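Loose Tiles, Clear Boxes: Ya-wen Chien on Repacking Small Parts

Codetti rents out tabletop game sets to schools, senior centers and hotels from a single workroom in Tratinholm. The sets leave in order and come back in every possible state. Ya-wen Chien has run the repacking side of the business for nine years, and in October the company finished moving its tile sets out of cardboard and into clear plastic boxes. We spoke at the end of a Friday shift.

Her opening point was that the box matters less than the surface under it. "A tile dropped on a hard table bounces," Chien said. "It has square edges, so you can't predict the direction. If it lands on carpet you have lost ten minutes, and if the carpet is speckled you have lost more than that. We spent a year changing boxes before we looked at what was happening on the table."

The answer was a shallow tray with a raised rim. All opening, tipping and closing of boxes is now done over it. Anything that falls out during those steps stays inside the rim and goes back with its own set. Chien tested several rim heights. A tall rim catches everything but forces the wrists up, and after an hour of work people begin lifting the box out of the tray to get a better angle, which cancels the benefit.

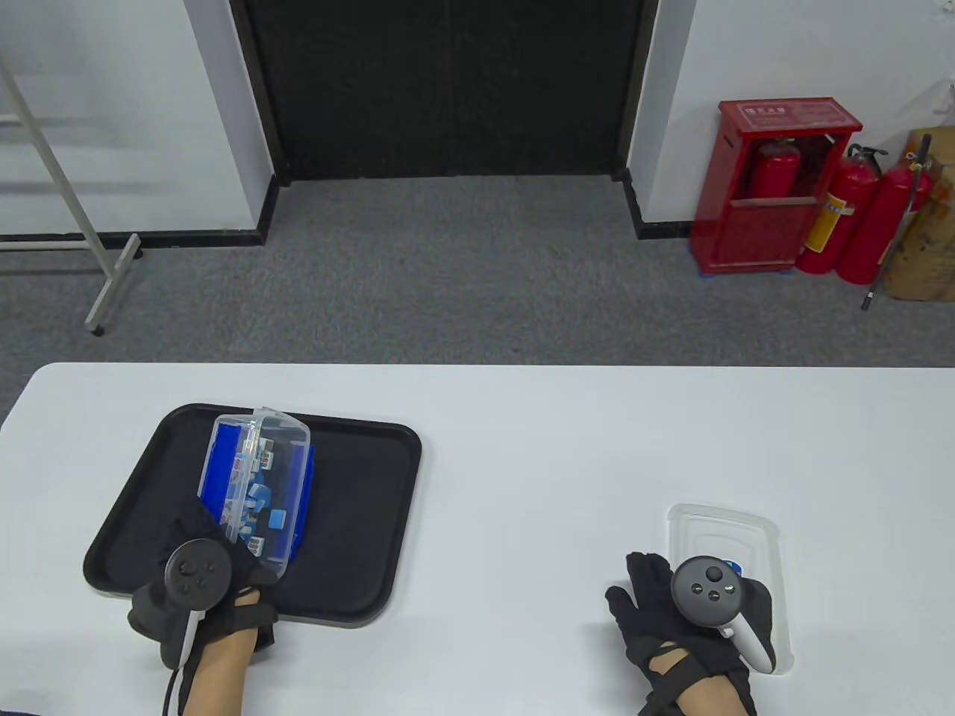 Tile color was the next thing she wanted to talk about. Codetti used to store its sets in opaque boxes with a printed label on the lid, and labels were the main source of error. A lid would go back on the wrong box, and the mistake would travel to a customer. With transparent walls the contents identify themselves. The light blue and white tiles show through the plastic even when the box is tipped up on its edge in the black tray, and a packer can see that it is the right set without reading anything. "Pale pieces over a black tray is about the best contrast you can get," Chien said. "We also have dark green sets, and those are harder. For them I would like a light tray, and I haven't been given one."

She is less satisfied with linings. A lining or panel inside a clear box cuts down on rattle and protects the printed faces, but it also covers part of the wall. Her rule is that one side at minimum stays fully clear. She rejected a lining from a supplier, Lau, that wrapped all the way around the inside. "The sample was well made. It turned a clear box back into a cardboard one."

Chien divides repacking into four operations: open, settle, check, close. Opening is done with the lid going down flat on the table next to the tray, always on the same side for a given packer. Settling means tilting the box so the tiles slide to the low edge, then lowering it slowly until they spread. Shaking is discouraged. It chips corners, and in her tests it left more tiles standing on end than a slow tilt did.

"People shake because it feels fast," she said. "What you get is a pile in the middle and a lid that won't seat. Then they press on the lid. A pressed lid on a standing tile is how you get a crack at the hinge corner, and I can show you a drawer of those."

Checking is done by weight. Each set has a target figure written on a card, and the bench scale is verified at the start of the shift with a 500-gram reference weight. A missing tile shows up clearly. A tile swapped in from another set of the same model does not, and Chien considers this the remaining gap in the procedure. Hoi-yan Lu, who handles returns, has proposed a small edge mark on every tile in a set. Chien is in favor but wants to see how the ink holds up to cleaning.

The cleaning itself is plain: a barely damp cloth, then a dry one, with the tiles left out on the main table before they are boxed. She chose a white tabletop for that stage. Stains and chips are easier to spot on dark tiles there, and the surface bounces light back at the undersides. The drawback is shadow. "You lean in, and your own hand takes away the light you came for," Chien said. "We moved the lamps twice. I now think the better fix is to work from the other side of the table." Siu-ming Tsai, who packs on the same shift, still prefers the original side. The two positions are currently used in alternate weeks so that the error sheets can be compared. 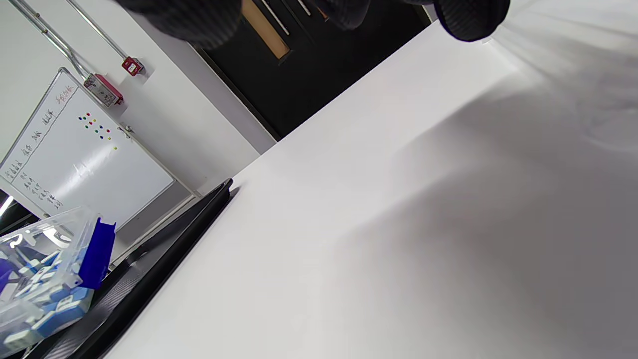
The white table near the black door. Handwritten columns and colored magnets fill part of the whiteboard on the far wall.

Chien keeps the furniture in the workroom to a minimum and the table large. Her argument for size is separation. Two open sets need enough bare surface between them that a tile sliding from one cannot reach the other. On the earlier, narrower table the packers were using a strip of tape as a border, and tiles crossed it regularly.

I asked whether software had been considered for tracking. The company tried a package called Imia, which logs each box by a printed code. Kai-wen Tsang set it up and still uses it for outgoing shipments. Inside the room Chien found it slow. Scanning added a step between checking and closing, with the lid off and the box exposed, and that was when elbows hit boxes. Codes are now scanned after the lid is shut.

For readers setting up something similar on a small budget, she would buy the tray first, then one clear box of the intended type, and work with that pair for a month. Box dimensions in catalogs are usually given on the outside, and the taper of molded walls can take a full row of tiles away from the base. She recommends filling the sample with the actual pieces and closing it 11 times in a row. If the lid catches once, the box is too shallow.

"I'd also look at the corners," she said. "Square inside corners hold a tile upright. Slightly rounded ones let it fall over by itself when you settle the box. Ching-wen Shek noticed that, when we had both types in use and she kept reaching for the same one."

The square-cornered boxes have been moved to card decks and dice. The green sets are still waiting for a light tray, and the order form for it was clipped to the bench scale when I left.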